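Project report, draft 2
Group: Anjana Dewan, Nimal Weerasinghe, Obaidul Saha
14/09/2008

**Topic:** where clothes end up in shared student housing (Halvorsen block, Clellville)

**Method.** Walked the shared lounges on three floors, morning and evening, 14 days. Wrote down every piece of clothing left on furniture. Didn't move anything. Nimal did the evenings, Anjana mornings, Obaidul typed it all up.

**Results**
- 389 entries in the log. Same item gets logged again every visit so it's not 389 different clothes
- soft furniture way ahead of hard chairs
- sports tops and hoodies most common, then towels (we argued if towels count, left them in)
- second floor worst, probly the late practices
- hooks by the door: hardly used. 25 hooks up there

Most things were dropped in a heap, not folded or hung over an edge.

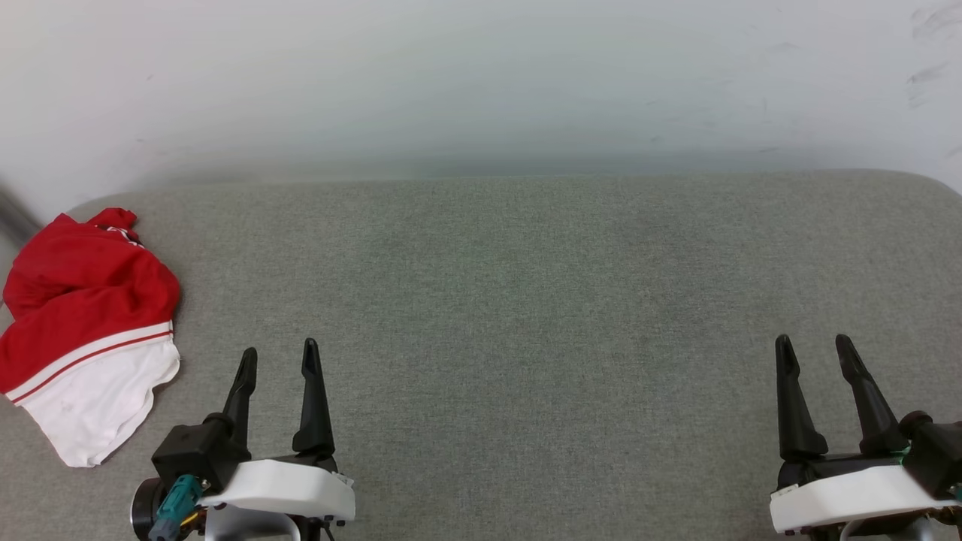
*Fig. 1. Red and white top, likely a sports shirt, in a heap on gray upholstery.*

**Problems.** Missed two mornings (exam). Handwriting on sheet 6 can't be read. "Bunched" and "draped" got mixed up in teh first few days, we fixed what we could.

**Still to do**
- table by floor
- ask Sandamali Gamage for last March's lounge survey to compare
- shorten method, limit is 1000 words for the final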